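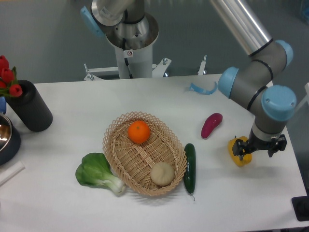

Yellow pepper in the gripper at the Brarkstead bench.

Stop bragging about demo counts. Tarnedik says 300 of one task, great, 300 of what? Same basket, same spot, same operator before lunch. I'd take 5 ugly ones. Basket crooked, bok choy in the way, operator changes thier mind halfway. Keep the fumbles too. Hegde throws out any run with a regrasp and then wonders why the policy freezes after a slip. Well. It never saw one. Label them, dont bin them. Costs a bit more time, fine, pay it.

2 comments

flanden_ops: Try telling that to whoever pays for the hours.

gripfan: agree on regrasps, not on 5

2 shares

We use cookies to improve this site. Accept | Settings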